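5. Setting up and looking after the hand-held gripper

This section covers the Drimow hand-held gripper from the moment it comes out of its case to the moment you put it back. It assumes you have read section 4 (charging) and have stopped being surprised that the handle has no "on" light.

Revised December 15, 2018 by Unnur Steinarsdóttir. Complaints about the numbering go to the same desk as before.

5.1 What you need

One gripper with its sensor module attached
Two blue fingertip pads, plus the spare pair
The small screwdriver from the lid pocket (if the pocket is empty, look in your coat)
A lint-free cloth
A table that does not wobble

5.2 Fitting the fingertip pads

1. Switch the gripper off. Hold the handle in one hand and let the fingers rest open.

2. Push a pad onto each finger with the ribbed side facing inward. It goes on with a firm shove and a sound you will learn to like.

3. Tug each pad toward the tip. A pad that slides now will slide later, with something in it.

4. Close the fingers slowly and look at them from the side. The ribs should meet along their full length. If they meet only at the tips, take both pads off and swap them.

Note: Wash pads in warm water with a drop of dish soap. The Drirlow workshop once tried solvent, and now has a very nice set of blue key rings.

5.3 Checking the screws

Each finger turns on a silver pivot screw at its base. A second silver screw sits further out. Both work themselves loose in ordinary use, and neither will mention it.

1. Wiggle each finger up and down. Side play of any kind means the pivot screw needs attention.

2. Tighten in small turns, checking the movement after each one. Stop as soon as the play is gone.

3. Tighten the outer screw until it is snug.

4. Open and close the fingers 17 times. If they still move freely, carry on to 5.4. If they drag, back the pivot screw off slightly and start again.

Caution: Do not use thread glue on the pivot screws. Grethe Þórarinsdóttir at the repair bench keeps a drawer of handles returned in this condition and will show it to you whether you ask or not.

5.4 Cleaning the sensor module

1. Wipe the three round lenses with the dry cloth, one at a time. Breath is allowed. Shirt tails are how we got this paragraph.

2. Check that the mounting arm is firm. Hold the arm when you test it, never the module.

3. Leave the tag on the arm alone. It is small and looks like something you could pick at during a long afternoon.

5.5 Trial run at the table

Do the trial run in the place where the work will be done. A clean bench tells you how the gripper behaves on a clean bench. Patterned table covers, furniture in the background and people sitting nearby are all fine, and you don't have to tidy up for it.

1. Set an open box on the table and fold back or remove the flaps. Any sturdy cardboard box will do, and a ragged edge is no reason to send out for a new one.

2. Lay one small object flat on the bottom of the box. A watch with its strap stretched out is a good choice, being thin in some places and thick in others.

3. Take the handle in a relaxed grip. Squeezing hard does nothing for the fingers and plenty for your wrist.

4. Bring the open fingers up to the front edge, one to either side of it, and hold them there for a slow count of eight before you close.
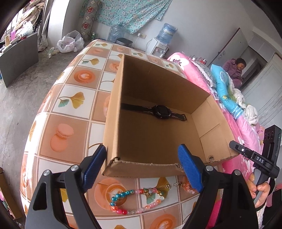 5. Close on the cardboard until the ribs bite, then let go. Look for dents. A faint mark is normal; a crease means you are squeezing too hard.

6. Move over the edge and pick up the object. Lift it clear of the box, put it back where it was, and repeat until you have stopped holding your breath.

Caution: Keep beads, bracelets and anything else on a string away from the fingers while they are closing. Ask the Takács line about the necklace, if you have an hour.

5.6 When it misbehaves

Fingers close unevenly: go back to 5.3. It is the pivot screw.

Object slips out: wash the pads. If it still slips, fit the spare pair.

Clicking from the handle: stop and send it to the bench. Please do not include a recording of the click. We have 51 of them.

Pads worn smooth: replace both, even if one looks fine. Order part 100 and allow until May.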